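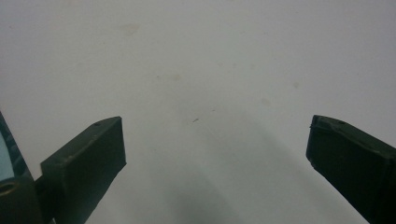

Jaws open over the white surface, nothing between the fingers.

From: Shirin Ghorbani
To: likivano-handheld list
Date: August 26, 2018
Subject: Re: [likivano-handheld] James hit the table on replay

Fedir Kovalchuk wrote:

> All,
>
> James went into the table during a replay this morning. It was running an
> episode from the last Nikano set. The approach looked normal, then the
> arm kept descending after it should have leveled off. The force limit
> tripped, but only after contact. One fingertip on the arm is cracked and
> the wrist needs to be checked before it moves again.
>
> No one was inside the tape. Mahnaz had the stop in her hand and pressed
> it, but the limit got there first.
>
> I have replayed the same episode in simulation two times and it does the
> same thing both times, so I don't think this is the controller. Can
> someone who knows the Firneo side look at the track? I'm leaving James
> powered down and tagged until I hear back.
>
> Fedir

Fedir,

It isn't the controller. The track in that episode is bad, and it was bad before it ever got to James.

I pulled the raw video and the Firneo output and ran them side by side. The operator moves in over the table with the jaws open and holds there for a while. During the hold the height estimate starts to sink. In the video the tool is close to still. In the track it keeps going down, slowly at first and then faster, until frame 1,361, where Firneo picks up the edge of the tray again and the height jumps back up. Your arm never reached the jump. It followed the sinking part straight into the table.

The table is the problem. We recovered it in matte white before this set, and from that height the camera gets very little besides white. There are a few faint stains and one tiny dark mark, and none of them is strong enough to hold on to. The best contrast in view comes from the tool itself, meaning the fingers and the body on the left, plus the soft shadow lower down. The fingers and body are supposed to be masked. The shadow is not masked, and when I plotted the points Firneo was using in the bad stretch, most of them sat along the shadow or just outside the mask on the right finger.

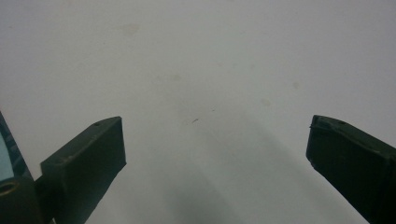
The mask is a second fault and it is ours. It was drawn for the old fingers. The tip of the right one has an uneven edge with a small lip at the corner, and the old outline cuts inside it. Points on that lip move with the camera, so they tell the tracker the camera isn't moving. Once there is nothing else to outvote them, the inertial side takes over and drifts. I reran the episode with a wider mask and the sinking got smaller, but it did not go away. With the wider mask and a piece of printed paper edited into the background it went away completely. I take that as both things contributing.

I then went through the whole set. There are 436 episodes, and 17 of them show the same sinking during a hold. Only two of those go below table height, the one you ran and one nobody has replayed yet. The list is in the shared folder as sink_check.txt. Please don't run anything on that list, even at reduced speed.

The part that bothers me more is that the episode passed our checks. Firneo does report a confidence value, and it dropped to almost nothing during the hold, but our export script only looks at the average over the episode. A long clean approach hides a short bad stretch. Florin wrote the check for the old bench, which had wood grain all over it, and on that bench it worked fine.

Changes as of today:

- Export rejects an episode if confidence falls below the threshold at any point, not on average.
- Export rejects any episode where the fingertips go below the table plane.
- New mask for the current fingers. I'd like Florin to look at it before it is merged.
- No new recording on the white table until there are printed markers around the work area. Davina has the sheets and wants to know if tape is OK on the surface. Fine with me.

Still open:

1. The arm should have its own floor limit, separate from the data. I thought it did. Fedir, can you check if it was turned off when the table was raised, or if it was set to the old height? If it was set to the old height, that would explain why only the force limit tripped.

2. I can't say if earlier sets are affected. They were on the wood bench, so I expect not, but the script is running on them now and I'll post the result here.

3. The force threshold. Mahnaz thinks it is too high for replay work and I agree with her. It was raised for the insertion tests and apparently left there.

Please keep James tagged until item 1 has an answer. The wrist check can go ahead with power off. If the spare fingertips don't fit, the print files are in the September folder from last year, under the old part name.

Fedir, send me the joint log from the run as well. I have the simulated one but not the real one.

Shirin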